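Melleck Community Health Fund
Grantee progress report, second half-year
Project: Low-cost massage and reflexology sessions for family carers
Submitted by: Van Wijk Clinic, Sulter Street
Date: 6 December 2021

Summary

The project is on track for sessions delivered and behind on the evaluation. We have given 115 sessions since the last report, against a target of 95 for the period. The follow-up forms have been slow to come back, and the section on outcomes is thinner than we wanted it to be. Spending is slightly under budget, mostly on room hire.

Sessions

Sessions last 45 minutes and are offered on two afternoons and one evening a week. Carers can choose seated massage, table massage or reflexology. Seated massage was the most popular choice in the first half-year. Table massage has now passed it, and we have moved one of the seated slots over to a table slot to match.

The evening session filled quickly and has had a waiting list from its second week. Afternoons are harder to fill during school breaks. We tried holding two afternoon places open for same-day calls and these were nearly always taken, mainly by people whose respite cover had come through at short notice. We will keep doing this.

Missed appointments remain a problem. Carers often cannot leave the house as planned, and we do not charge them for it. A text reminder the day before, with a number to reply to, has brought cancellations forward enough that we can usually offer the slot to someone else.

Staffing

Three licensed therapists work on the project, all part time. One reduced her hours in the fall and the other two have covered the gap. We plan to bring in a fourth therapist from January, for the evening session only. The post has been advertised and interviews are done, but the background check is still outstanding.

All three therapists completed the half-day course on working with clients who have chronic pain. The course was paid for from the training line and came in at the quoted price.

Rooms and supplies

The larger treatment room was out of use for 11 days while the heating was repaired. We moved table sessions into the smaller room and lost the reflexology slots for that time. The landlord has agreed to a reduction in rent for the month, which will show in the next financial statement.

Laundry costs are higher than forecast. We had budgeted for one set of covers per session and in practice therapists use more, particularly in cold weather when clients ask for an extra layer. We have bought a second set of blankets and a few knitted covers so that the wash can go out twice a week in place of three times. Massage oil is now bought in bulk from Malteck, unscented only, following two complaints about fragrance.

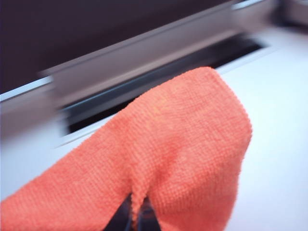
Outcomes and evaluation

Each carer is asked to fill in a short form before the first session and again after the sixth. The form covers sleep, muscle tension, mood and how manageable the week ahead feels. We have a full set of first forms. Only 12 carers have returned both, and we do not think that is enough to report scores.

The written comments are more useful at this stage. Better sleep on the night of a session is mentioned most often, followed by relief in the neck and shoulders. Several people wrote that the main benefit was being away from home for an hour. Two said they felt no different. We make no claims about treating any medical condition, and clients with new or worsening symptoms are told to see their doctor first.

From January the second form will be filled in at the clinic before the sixth session begins – until now it has been mailed out afterward, and most copies never came back.

Budget

Therapist hours are in line with the plan. Room hire is under, for the reason given above. Laundry and supplies are over, and we ask permission to move part of the unspent room hire across to cover this. A revised budget sheet is attached. No increase in the total grant is requested.

Plans for the next period

Start the fourth therapist and add a second evening session if the waiting list has not come down.
Change over to in-clinic follow-up forms.
Meet with the two local carer groups that have not yet sent us any referrals.
Review the length of reflexology sessions – some clients have asked for 30 minutes, which would let us fit in one more per afternoon.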